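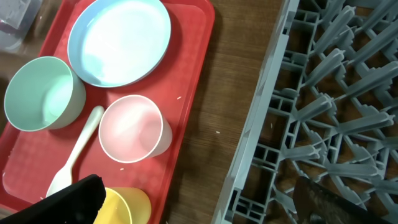
*Figure 1. Wrist camera view of the red tray with cups, a plate and a spoon, beside the grey dish rack.*

# Working rules for a shared robot bench

Project report, Ciltano stream, Idanberg campus

## 1. What we set out to do

Our group was asked to write a set of working rules for the two-armed robot bench and then test whether other students could follow them. The job we used was simple: move plastic tableware between a tray and a dish rack. The bench already had a rule sheet from an earlier project called Joka. It ran to 52 rules, and most students we asked had stopped reading partway down the first page.

We cut the list to 14. The full text is in Appendix A. This report covers the rules we argued over most.

## 2. Setting up

Rule 1 says the tray and rack go down before the arms are powered. Rule 2 says the operator checks the wrist camera view and confirms that both fingers show in it. We had first written "check the camera", and people took that to mean checking that it was plugged in.

Rule 3 is about crumbs and grit. Small bits on the tray don't stop a grasp, but they get onto the finger pads, so the tray and table are wiped between sessions. Our first draft left this out.

## 3. People near the arms

The Joka sheet said nobody could be within reach while the arms had power. In practice every group broke this, as someone has to reset the cups. We replaced it with three shorter rules:

- Anyone near the bench stays in the operator's line of sight.
- Hands stay out from between open fingers at all times.
- The person resetting says "in" and "clear", and the operator waits for "clear" before moving. 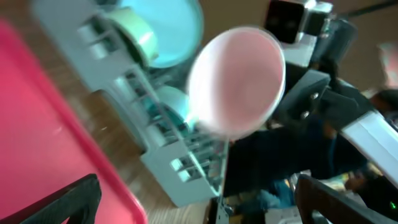 *Figure 2. Tableware in the rack with a person close by. The round item in front is blurred.*

We also set a speed cap of 30 per cent for any work with a person beside the bench. The Van Wyk group wanted it higher and said the slow runs were boring to operate. We kept the cap - it can be looked at again in October.

Cables got their own rule. The operator looks along each arm before the first move and checks that the cable is clipped and has some slack at the joints.

## 4. Handling the items

These rules go in the order they are used during a run.

1. Pick up one item at a time with each gripper. Cups are held from two sides, with a finger on each.

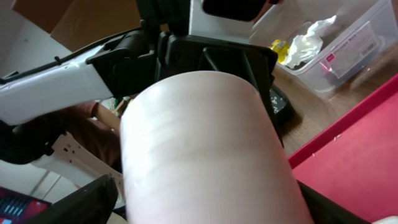 2. Stop before letting go. The operator pauses over the rack or tray, checks the item is lined up with its slot, then opens the fingers.
3. If an item falls, leave it. Stop both arms, call "in", and pick it up by hand.
4. Write down every drop in the log, including ones that seem minor.

## 5. Results

The log holds 2161 picks under the new rules. Rule 4 in the list above was the one most often skipped, so our drop count is probably low and we have not used it to compare groups. Students remembered the call words well. They were less reliable about the cable check, mainly after a break, and we have moved it onto the card taped beside the power switch.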